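fellico-rates README

Last touched 20/01/2021. Still rough, sorry.

What this is

Weekly mortgage rate quotes and purchase application counts, scraped and typed up from the lender sheets Sernico sends out. One row per lender per week per loan type. We made it because we got tired of copying numbers out of PDFs every time somebody wanted a chart for the housing newsletter.

Not a forecast. Not advice. If you are shopping for a loan go call a lender.

What's in the folder

quotes.csv – the main file. Start here.
apps.csv – application counts by county, purchase and refi split out.
lenders.csv – short code, full name, state, date we started tracking.
notes.txt – running log of weird stuff. Read it before you email us.
old/ – the first version of everything. Don't use, column order is different.

Columns in quotes.csv

week_end: last day of the week the sheet covers
lender: short code, matches lenders.csv
loan_type: 30 fixed, 15 fixed, or ARM. Lower case.
rate: percent, no percent sign
points: what the borrower pays up front. Blank means the sheet didn't say. Blank is NOT zero.
down: down payment assumed in the quote, as a share of price
flag: see below

Size

The sample file is supposed to have 1,000 rows and has 996. Four were exact duplicates and got pulled, and I haven't gone back to fill them in. The full file is bigger and grows every week. 27 lenders right now, a few of them quiet for months at a time.

Flags

a = rate typed by hand from a scan
b = lender changed the quote mid week, we kept the later one
c = points and rate look swapped, left as is
x = don't trust it

Most rows have no flag. That means nobody raised one, it doesn't mean somebody checked.

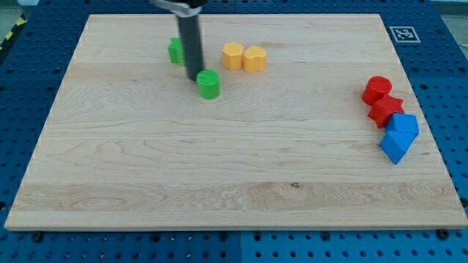

Refi rows are messier than purchase rows. Several lenders lump cash-out in with regular refi and a couple switched how they do it partway thru. If you only care about home buying, filter on purchase and skip the headache.

Known problems

Week ending dates don't line up between the two files. quotes.csv closes a day earlier than apps.csv. Join on the week number, not the date.

The Gruvis branch shows up under two codes. Same lender, new code after they moved offices. Merge them yourself for now.

Holiday weeks are thin. Application counts drop hard and then bounce, so week over week percentages around then look dramatic and aren't worth much. Compare with the same week a year earlier.

The ó in Górecki breaks if you open lenders.csv in a spreadsheet without picking UTF-8. Import it, don't double click.

Jumbo loans are not in here. Never were.

Loading it

Anything that reads a CSV is fine. Comma separated, header row, quotes only where a name has a comma in it. Make sure points comes in as a number with missing values allowed, some tools quietly fill the blanks with 0 and then your averages are to low.

Updates

New rows go in once a week when the sheets arrive. Old rows only change if a lender sends a correction, and then it gets a line in notes.txt.

To do

– merge the two Gruvis codes, hopefully in February
– put back the four missing sample rows
– county names in apps.csv, spelled one way please
– decide what to do about flag c

Use

Free for anything non-commercial. Say it came from Fellico and which week you downloaded it. Found a bad number? Send the week, the lender code and what you think it should be. A screenshot of the sheet helps alot.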